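Leire Sotomayor sells beaded bracelets from the spare bedroom of her apartment in Flernemside. She started in December with a bag of mixed beads and a roll of elastic cord, and by June 2023 she was mailing out 20 orders a month under the name Britus.

She had no plan to run a shop. "I made one for my sister and one for a neighbor, and then the neighbor wanted three more for her nieces," she said. "I charged her for the cord and that was it. I didn't know what to ask for them."

Most of her bracelets are one of two kinds. There are the chunky ones in a pale color, which people tend to buy for themselves, and the thinner ones in mixed colors, which go as gifts. The mixed ones take longer. Sotomayor lays the beads out on a towel before she strings anything and moves them until she likes the order.

"I don't do a strict pattern," she said. "I'll put two of the same color together and then one of something else. If it looks too regular I take it apart."

She buys beads in bags of 1,000 from a wholesaler in Undutach. The bags are cheap, but some beads come with holes too narrow for the cord, and those go into a jar she has not found a use for. A finished bracelet sells for $35 if it is one of the larger ones. The small ones cost less, and she would not say how much less because she is about to change the price.

Her cousin, Crescencio Goicoechea, helps with packing when he is in town. He used to work in the mail room at Grewal, and he was the one who talked her out of padded envelopes.

"They got squashed," he said. "The beads were fine, but you'd open it and it looked like something from the bottom of a drawer. A plain box is better. You can get tissue in there, and a card."

The packing is done wherever there is space, and that usually means the bed. The desk is taken up with cord, scissors and glue. Sotomayor opens a box, sets the bracelets in, and checks them against the order before the tissue goes on top. She got two orders mixed up in the spring and had to remake both.

"I look at them in the box now before I close anything," she said. "Color, size, how many. Then the name on the card."

She ties each knot twice and puts a drop of glue on it, then leaves it overnight. Customers who wear a bracelet every day are told to roll it on over the hand and to avoid stretching it. When one breaks, she restrings it for the cost of postage, as long as they kept the beads.

Asked if she would move to a bigger place, she said she would settle for a second table.
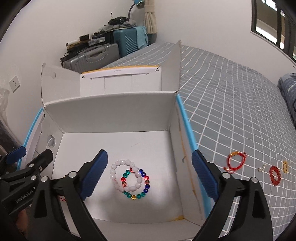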